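Chapter 7

Coming Home: Exile, Return and the Politics of the Crowd

I was standing on a petrol station forecourt in Flimville the first time I saw a politician come home. It was May, it was hot, and I had been told he would be there by nine in the morning. He turned up at twenty to four. By then the choir had sung everything it knew twice over, a man had sold me three bottles of warm orange squash, and I had learned more about local politics than I'd picked up in a whole year of reading (I was a student then, and I read a lot).

I still have the notebook from that day. Most of it is no use at all. I wrote down what people were wearing and what the loudspeaker van was playing, and hardly a word of the speech. But there's one line I keep going back to. I asked a woman next to me if she was going to vote for him, and she said, "No, I've come to see who else has come." I think that's a wonderful answer, and I've pinched it for lectures ever since.

So this chapter is about returns. In Chapter 6 we looked at why politicians leave, or get pushed out, and what they do with themselves while they're away. Now we turn to the trip back. We want to know who invites them, who pays for the buses, who stays at home with the curtains drawn, and why a party that ignored somebody for years will suddenly fight over who gets to stand beside him on the platform.

You'll meet three cases. The first is the Prurum district, where a former mayor came back after a long spell abroad and found that his own ward didn't want him. The ward elders wrote an open letter asking him to stay away, and 155 people put their names to it. He came anyway! What happened over the next few weeks takes up most of section 7.2, and I've gone through it slowly, as the newspapers at the time got the order of events in a muddle and later books have copied them.

The second is Kokon, a much smaller place, where the return was so quiet that the town clerk only heard of it when the man applied for a parking permit. I like this one very much. It's a good cure for thinking every homecoming needs a brass band.

The third is an old one. In 1477 the Nikolovski family were let back through the gates of their town after a quarrel over grain tax, and the council wrote down the terms in some detail, right down to which door of the church they could use. You may wonder what that's doing in a book about modern party politics. Bear with me — the bargain they struck looks very like the one in Prurum.

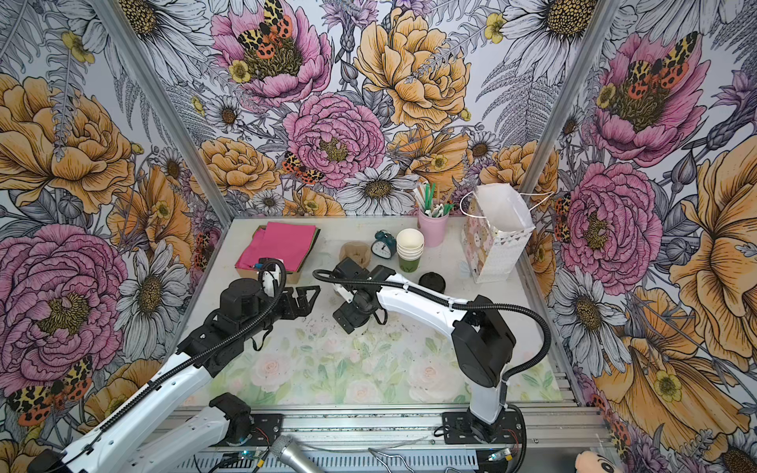
Figure 7.1 Two robot arms over a white tabletop, with floral wallpaper behind.

A word on sources before we start. Crowd figures are a nightmare. For the Prurum rally I've seen everything from a few hundred to tens of thousands, and the only person I know who tried to do it properly is Tegwen Morris, who spent a wet afternoon with a street map and a ruler. I use her estimate of about 40 coaches and leave it at that. Where I've had to guess, I say so in the notes at the end of the chapter.

I'd also ask you to read the open letter (it's in the appendix, and it's short) before you begin section 7.2. Try to read it as a neighbour would, someone who has to buy bread next to the people who signed it and the people who wouldn't.

Key terms you'll need: exile, homecoming rally, open letter, safe conduct, local broker. The last of these gives students the most trouble, so we'll begin there.

7.1 Who does the inviting?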